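第6章 遥操作示教

6.1 适用范围

本章规定Trendar双臂工作站以遥操作方式采集示教数据的准备、操作、记录与收尾要求。手把手拖动示教的要求见6.6节。两种方式所得数据的存放目录不同，不得混放。

操作人员须先完成第2章安全培训，并在设备登记簿中留有签名。首次独立操作应由一名已取得资格的人员在旁监护，监护人员的手应能随时触及急停按钮。

6.2 术语

主动端：操作人员手持并移动的一组操纵臂。
从动端：工作区内执行动作的一组机械臂，分左臂与右臂，左右以操作人员面向工作区时的方位为准。
一条示教：从按下开始踏板到按下结束踏板之间记录的全部关节位置、夹爪开度与图像。
一组示教：同一任务、同一场景布置下连续采集的若干条示教。
复位姿态：从动端各关节回到配置文件所列初始角度的姿态。
弃用标记：写入某条示教的属性，表示该条不进入训练集，但原始文件保留。

6.3 采集前准备

6.3.1 电气与通信检查

1. 确认急停按钮处于按下状态，然后接通总电源。
2. 检查从动端线缆。线缆在手臂全行程内应留有余量，不得绕过夹爪指尖，不得压在导轨下方。
3. 检查底座紧固螺栓。发现松动时，先断电再紧固，紧固后重新执行6.3.2。
4. 旋开急停按钮，等待腕部指示灯变为绿色。任一手臂的指示灯未变绿时，不得进入下一步，处理方法见6.8节。
5. 在控制台打开Plonard控制程序，选择“通信自检”。左、右两臂均显示“正常”后，点击“确认”。

注：更换线缆或插拔总线接头后，端口编号可能互换。如移动左侧主动臂而右侧从动臂响应，应立即按下急停按钮，在“端口设置”中对调编号后重新自检。

6.3.2 零位校准

1. 将主动端两臂放入托架，直至定位销完全落入。
2. 点击“零位校准”，等待从动端缓慢移动到复位姿态。
3. 目视检查从动端夹爪是否与台面垫保持距离。如夹爪接触台面垫，按下急停按钮，不得用手抬起手臂。
4. 依次将左、右夹爪开合各一次，观察主动端扳机与从动端夹爪的动作是否一致。
5. 点击“保存”。校准结果只对本次开机有效，断电后须重新校准。

注意：校准期间任何人不得将手或头部伸入工作区。

6.3.3 图像检查

1. 打开预览窗口，确认每一路画面均在更新。
2. 确认工作区内用于本任务的全部物品都在固定相机视野内。
3. 关闭自动曝光与自动白平衡。同一组示教中不得更改曝光值。
4. 用无绒布擦拭镜头。擦拭后如相机位置有移动，应按附录B重新标定。

6.4 操作姿势与动作要求

6.4.1 操作人员应坐姿操作，双肘有支撑，视线不受主动端遮挡。是否允许直接注视从动端由任务单规定；任务单要求“仅看屏幕”时，应放下隔板。

6.4.2 移动主动端时应保持速度均匀。从动端设有速度上限，主动端移动过快时，两端姿态会出现滞后，记录到的动作与操作人员的意图不符。控制台发出短促提示音表示滞后超过允许值，此时应放慢动作，待提示音停止后继续。

6.4.3 夹取前应先使夹爪对准目标，再闭合扳机。扳机应平稳扣到位，不得反复点按。

6.4.4 双臂交接物品时，接收一侧夹紧后，交出一侧方可松开。两侧夹爪之间应保留可见的织物，避免指尖相互碰撞。

6.4.5 一只手臂暂不参与动作时，应停在不遮挡相机、不妨碍另一只手臂的位置，对应的主动臂仍须握持，不得松手。

6.4.6 示教中不得与他人交谈，不得调整座椅，不得伸手进入工作区整理物品。如确需整理，应先结束本条示教，并按6.5.3写入弃用标记。

6.5 衣物类任务采集步骤

本节以挂衣与整理任务为对象，任务代号为Rastogi。其他任务按各自任务单执行，步骤顺序不变。

6.5.1 场景布置

1. 铺平台面垫，四边不得翘起。台面垫的图案应与任务单一致，同一组示教中不得更换。
2. 将衣架支架放在工作区后部，底板平放于台面垫上，确认横杆不晃动。
3. 将衣架挂上横杆。衣架的材质与颜色可以混用，具体组合按任务单随机表执行。
4. 将装有衣物的篮子放入工作区，篮口不得高于手臂在该位置可达的高度。
5. 从待用衣物中随机取件放入篮内，不叠放、不抚平。衣物的初始形态应有变化，不得每次摆成相同样式。
6. 清除衣物上的硬质配件，包括别针、金属挂牌和可脱落的纽扣。
7. 布置人员双手离开工作区后，口头报告“布置完毕”，操作人员复述后方可接通主动端。

6.5.2 记录

1. 在控制台输入任务代号、操作人员编号和场景编号。
2. 握住两侧主动臂，使其姿态与从动端复位姿态接近，点击“接合”。两端姿态差过大时，程序拒绝接合，应重新对准后再试。
3. 踩下开始踏板，听到长音后开始动作。
4. 从篮中夹取一件衣物，提起至底部离开篮口。一次带出多件时，应在篮口上方轻轻放低，使多余衣物落回，不得用力甩动。
5. 将衣物移至支架前方。织物扭成条状时，可用另一侧夹爪夹住边缘逐步展开，也可放回台面垫后重新夹取。两种做法均属有效动作，不必为此中止示教。
6. 用空闲一侧夹爪取衣架，或将已在横杆上的衣架扶正。衣架密集时，应从外侧一个开始夹取，避免带动其余衣架。
7. 将衣架肩部送入领口，先一侧后另一侧，随后挂回横杆。
8. 松开夹爪，后退至不接触织物的位置，再返回复位姿态。
9. 踩下结束踏板，听到两声短音后方可松开主动臂。 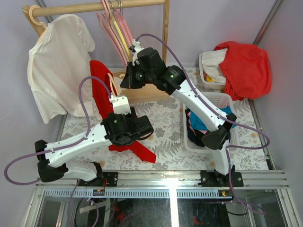 图6-3 衣物类任务：左臂夹持红色衣物，右臂位于衣架附近

注：手臂靠近支架时，应同时留意肘部与篮子的间距。夹爪到位而肘部碰到篮沿是本任务中常见的碰撞形式。

警告：线缆被衣物缠住时，禁止继续牵拉。应立即踩下结束踏板，按下急停按钮，断电后用手解开。

6.5.3 结果标记

每条示教结束后，操作人员应在下一条开始前选择一项结果：

成功：衣物挂于横杆，夹爪已松开，手臂已返回复位姿态。
部分完成：衣物已套上衣架，但未挂回横杆，或挂回后滑落。
失败：未能完成夹取或套挂，但动作记录完整。
弃用：有人员介入、通信中断、图像缺失或物品超出相机视野。

失败与弃用不得混用。失败示教可用于后续分析，弃用示教不参与任何统计。结果标记一经提交，操作人员不得自行更改；需更改时，应填写更正单交数据管理员处理。

6.5.4 批次要求

每组示教为8条。每完成一组，操作人员应离开座位休息，并由布置人员重新铺平台面垫。一名操作人员连续采集不得超过6组，之后应更换人员或改做其他工作。

场景编号由随机表给出，共168种布置。布置人员应按表中次序执行，不得因某种布置较难而跳过。确实无法布置的，应在备注栏写明原因，并通知数据管理员。

6.6 手把手拖动示教

1. 确认从动端处于复位姿态，主动端已断开接合。
2. 在控制台选择“拖动模式”。程序要求输入监护人员编号，操作人员不得填写本人编号。
3. 一手托住前臂，一手握住腕部，再踩下释放踏板。未托住手臂时踩下踏板，手臂可能下沉。
4. 以不超过正常书写的速度引导手臂经过各示教点。在每个示教点按一次腕部按键，听到提示音后再移动。
5. 夹爪的开合由腕部拨杆控制，不得用手指掰动夹爪指片。
6. 完成后将手臂引导至复位姿态附近，松开踏板，确认手臂已锁定，再移开双手。

注意：拖动模式下一次只允许释放一只手臂。另一只手臂应保持锁定。

注意：操作人员的手会进入相机画面，此类图像不得与遥操作图像用于同一训练集。

6.7 数据保存与检查

6.7.1 每组示教结束后，程序自动生成校验文件。操作人员应等待进度条走完，不得提前关闭控制台。

6.7.2 数据管理员每日抽查回放。回放时应检查动作与图像是否同步、夹爪开度曲线是否连续、结果标记是否与画面相符。

6.7.3 经检查合格的示教转入Costari存储目录。截至本版手册定稿，Rastogi任务已入库示教1,444条，新入库编号应从下一号起连续编排，不得补用空号。

6.7.4 原始文件在转入后保留至下一次季度清理。删除原始文件须由数据管理员书面批准。

6.8 异常处理

现象：腕部指示灯不亮或不为绿色。
处理：按下急停按钮，检查该手臂电源接头与总线接头；重新上电后仍未恢复的，停用该工作站并报修。

现象：从动端抖动。
处理：停止移动主动端，观察抖动是否消失。未消失时断开接合，重新执行零位校准。

现象：夹爪闭合后衣物滑脱。
处理：检查指片表面是否沾有绒毛。清洁应在断电后进行，使用干燥无绒布，不得使用溶剂。

现象：点击“接合”后提示“姿态差过大”。
处理：逐个关节对照控制台显示的角度调整主动端，不得修改允许值。

现象：画面停顿。
处理：结束本条示教并标记为弃用，重新插接相机线缆后执行6.3.3。

现象：衣架或衣物落到工作区外。
处理：结束本条示教，按下急停按钮后拾取。从动端处于接合状态时不得拾取。

6.9 收尾

1. 使从动端返回复位姿态，断开接合。
2. 将主动端两臂放回托架。
3. 按下急停按钮，确认从动端已支承稳妥，关闭总电源。
4. 取出衣物与衣架，按编号放回储物架。有破损或明显起球的衣物应单独放置，不再用于采集。
5. 在登记簿中填写组数、弃用条数、异常情况及离开时间，并签名。

本章由Mamta Gautam审定，2021年4月18日起执行。此前发布的遥操作示教临时规定同时停止使用。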